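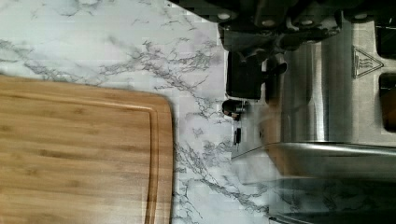

Section 4. Teaching the toast pick-up

By now your arm is bolted together, the Watumine board is talking to your laptop, and the fingers open and close when you tell them to. If any of that isn't true yet, go back to Section 3, because this part assumes it. I built mine over one winter on a kitchen counter and I've redone these steps more often than I'd like, so the numbers below are the ones that stuck.

Before you start

Unplug the toaster. I mean pull the plug out of the wall and lay it where you can see it. All the practice in this section is done cold, with a wooden slice in the slot. Real bread crumbles, and you'll be scraping bits out of the finger joints all evening (ask me how I know).

CAUTION: Keep your hand on the stop switch whenever the arm is powered. The Ellum servos don't know the difference between a slice of wood and your thumb.

Setting the home position

1. Open the Sosis panel and click Arm, then Zero. All the joints should go stiff.

2. Lay your cutting board down with plenty of clear space over it. The board is where the slice gets dropped off, and it's also a nice forgiving thing to bump into while you're learning.

3. Jog the arm until the gripper points straight down over the middle of the board. Use the slow setting. The fast one is for people with better nerves than me.

4. Bring the tips down in single clicks until they're just above the wood. You want a gap you could slide a piece of paper through.

5. Read the lift value in the panel. Mine sits at 622. Yours will be different, so write it down somewhere that isn't a sticky note.

6. Click Save Home.
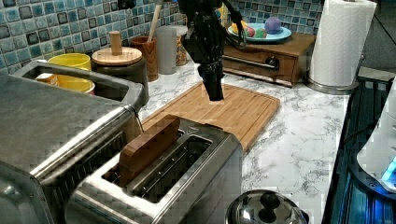

Once home is saved, raise the arm well clear before you move it sideways. The cable needs a loose loop too – if it goes tight at the far end of a swing, the wrist will twist and every position you save after that will be off.

Saving the grab

7. Swing over to the toaster and turn the wrist until both fingers line up with the flat faces of the slice.

8. Lower until the fingers are past the top edge of the slice but still above the metal. My lift value here is 624, only two clicks from home, and those two clicks matter!

9. Set grip force to 19 and close. If the slice squeaks or tips, open up, nudge the wrist, and try again.

10. Set the pause to 3,000 milliseconds. The Hayes fingers are rubbery and take a moment to settle.

11. Raise straight up, then click Save Grab.

NOTE: Don't pull at an angle, even if your slice is leaning. Straighten it by hand first. I tried to get clever with a tilted lift and dragged the whole toaster across the counter.

Running it

12. Click Play at slow speed and let it go from home to grab and back to the board.

13. If it misses, fix the wrist angle before you touch the lift value. Changing both at once makes it hard to tell which one did it.

14. When you get a clean run, save the whole sequence under a new name so you can always come back to it. Then move the toaster over a little and do the grab steps again. It's good practice, and toasters never stay put anyway.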